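Sorting out the kitchen, part 2

August 29, 2018

The move to the smaller flat in July meant going from nine drawers to four. I put off dealing with the kitchen for weeks and just lived out of boxes. Last weekend I finally did it.

My neighbour Mulugeta Mersha lent me his label maker and a bit of advice, which was to start with whatever I use before 9 in the morning. For me that is the kettle, one mug, the porridge pot and a spoon. Those went closest to the stove and everything else had to fit in after them.

The baking gear was the hardest. I had three muffin trays and I bake muffins twice a year. One tray stayed. The old Kemska mixer went to my sister, who has wanted it since Mum gave it to me. The Mirby storage tubs stack well but the lids have gone a funny colour, so I kept the large ones for flour and rice and put the rest out for recycling.

I spent $41 all up, mostly on a drawer divider and a rail for the back of the pantry door. The rail is 90 cm long and needed trimming with a hacksaw. Measure your door first.

Spices are in the second drawer now, lying flat with the labels up. I threw out a jar of cumin that had moved house with me twice.

Cutlery was the last job. Forks and chopsticks used to share one big tray at the old place and I'm still deciding whether they should here.

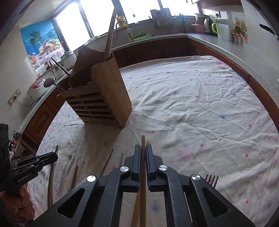

Still to do

The cupboard under the sink, and the box marked "misc" in the hallway. I'll get to both after the long weekend.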